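Als ich im Oktober zum ersten Mal in der Weberei Trnka stand, wollte ich eigentlich nur ein Kissen kaufen. Geblieben bin ich zwei Stunden! Der Wandteppich »Briltau« hing da noch halb fertig am Rahmen, 14 Blautöne, alle von Hand gefärbt, und ich konnte mich einfach nicht losreißen.
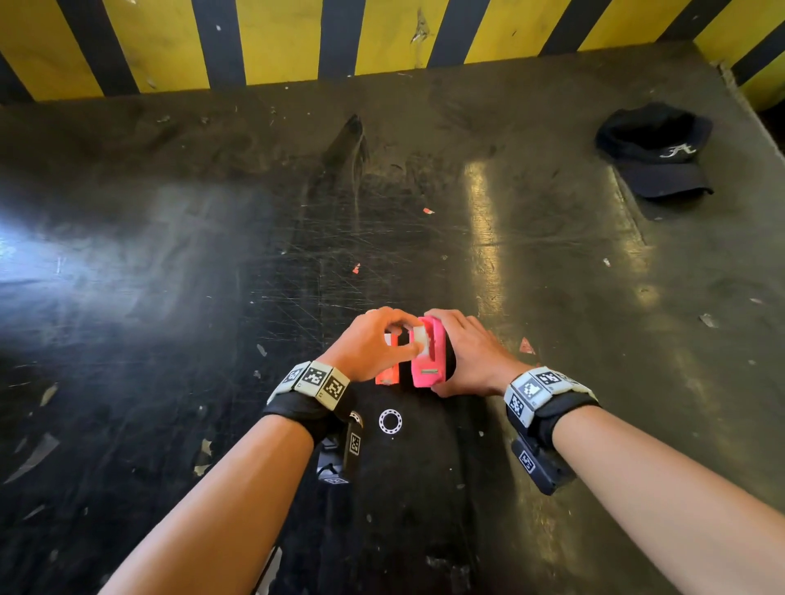

Handarbeit: ein pinkfarbenes Gehäuse mit weißem Einsatz.

Jetzt hängt er in Brevach, und ich war natürlich gleich wieder da — diesmal mit Notizbuch. Aus der Nähe riecht die Wolle noch ein bisschen nach Schaf (ich mag das).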